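Verna Baptiste has a number she likes to bring up early. It is 174, and it is how many times the Laton planner stopped and asked for a human during its first week of bin work.

"The release notes said it recovers from errors," she says. "It does. It recovers by calling me."

Baptiste tests control software for Birkix, which sells Laton to labs with two-arm cells. I had expected a sales pitch. What I got was closer to a list of complaints, delivered over bad coffee, with a log file open the whole time.

Her main one is with the word "planning." Laton takes a goal, breaks it into moves and hands each move to a lower-level controller called Guvitz. The trouble, she says, is that the two disagree about time. Guvitz updates the arm 400 times a second. The planner looks at the world far less often, and in between it trusts whatever it last saw.

"So the arm is going into a bin based on old news," she says. "If the bin got bumped, the planner finds out late. Everybody in this business knows that, and everybody puts up a slide with one smooth arrow on it."

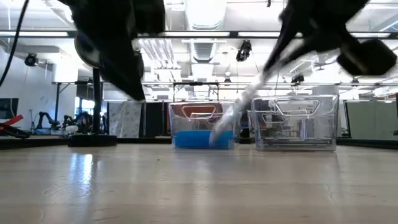 Clear plastic is her other sore spot. Depth sensing handles it badly, and the perception module tends to fill in the walls with a guess. I asked whether more training data would fix it, which is the company line. She shrugged.

"We added 3000 labeled views in July. It got better at the bins in those views."

Lucinda Nakamura, who wrote much of Guvitz, is kinder about the whole thing, though not by a lot. She thinks the planner should be told how unsure the perception module is, and slow down when the answer is "very." At the moment that figure is computed and then thrown away.

"It's one field in a message," Nakamura says. "We've been arguing about one field since the Bellamy version."

Would it cut the calls for help? She won't promise. It might raise them, she says, and she could live with that if the stops came before contact. Baptiste wants to see the logs first.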